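Lab notebook, soft goods bench, May
Entry by Seidu Ackah

We use cookies to remember your login and count page views. Accept / Manage settings

Picking this up from where Miłosz left off. The question is whether the Fandard fingers are any better on cloth than the Vallel ones we already own, or whether we just like them because they are new. The Fandard sheet says 83 percent first-try grasp on "household textiles." It does not say which textiles, how they were lying, or what counts as a grasp. I have asked. No reply yet.

Setup for both sets: same arm, same speed cap, same wrist camera, Tawfik controller on the build Miłosz froze last month. 40 attempts per set, garment dropped from waist height each time so it lands how it lands. I wrote the pass rule before starting: cloth has to stay in the fingers for 6 seconds after the lift stops. Miłosz thinks 6 is harsh. I think anything shorter measures the lift and tells us nothing about the hold.

First complaint is with the wrist view. Once the arm moves with any purpose, the cloth edge smears and the finger outline goes with it. The Tawfik grasp score kept reading high on frames where I would not have bet on anything.

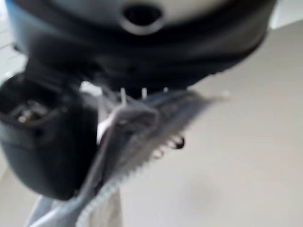
Can the wrist camera be used on its own to decide whether a cloth grasp is good?
Only when the arm is stopped. During motion the blur hides how much fabric is between the fingers, so take a second reading from the head camera or from finger position before trusting the score.

That second reading costs time. Miłosz wants to cut the exposure and add light at the wrist. Fine, but then we are testing a different rig from the one the Plesgate people ran, and the whole point was to repeat their numbers. Leave it alone for this round and note it.

Vallel fingers, 40 attempts: 13 fails. Most of them were single-layer pinches that crept out during the hold. A few were plain misses where the fingers closed above the cloth. None of that is new, we saw the same last fall.

Fandard fingers: did not finish the set. Stopped after lunch when the finger position reading started to wander at zero. Re-homed, came back, wandered again. Could be the connector, could be the controller. I am not reporting a fail rate off half a set, and please nobody quote one from the whiteboard.

What I will say about the Fandard pair so far is that they do like a thick bunch. Give them several folds and they hang on. So do the Vallels, so do my own two fingers, and I would not spend money on that basis. The case that matters is a thin edge lying flat, and there I have too few tries to say.

Separate problem when the arm goes in deep. The head camera loses the fingers entirely and we are back to one blurred view and one drifting encoder.
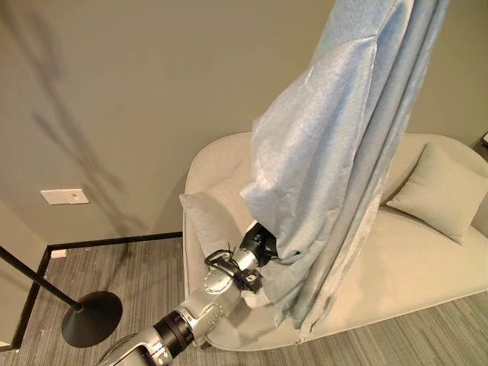
Gripper partly buried in the blue fabric, in front of the sofa.

For these I marked "unclear" in the log and counted them as fails only if the cloth came down inside the hold. Miłosz would count every unclear one as a fail. We should settle this before the rerun, because it moves the result more than the choice of fingers does.

Also tried long lifts with the garment spread partly over the couch. I expected the sleeve to add drag and turn the pinch in the fingers. Force trace is too noisy to show it either way. If we care about this we need a proper load cell at the wrist, and I would like to see that it settles faster than the one we sent back.
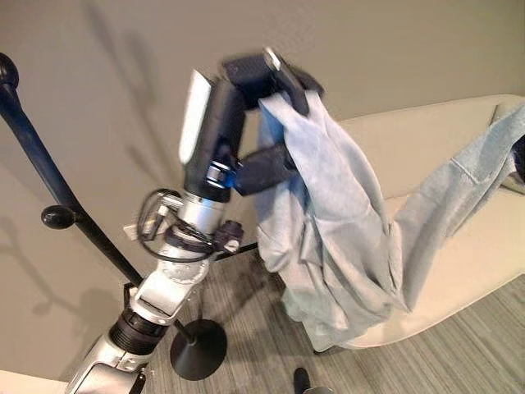
Held high, with one sleeve still across the couch.

To do:
- Swap the Fandard connector, re-home, log zero for an hour with no motion.
- Run the Fandard set again from attempt one. Do not splice it onto the old half.
- Same again with the Vallels on the new zero check, so they get equal treatment.
- Agree on "unclear."
- Ask Fandard a second time what their 83 was measured on.

No purchase recommendation from me at this point. The old fingers are not great but I know how they fail.

Last updated: May, 4:40 pm

Comments (3)

Miłosz Tokarz
I still say 6 seconds is harsh, but keep it now that the Vallel set is done with it. Connector: check the strain relief first, mine was loose on the bench unit.

Seidu Ackah
Checked, it was tight. Swapping anyway.

Miłosz Tokarz
OK. On "unclear," can we report both counts? Then people can pick, and we stop arguing.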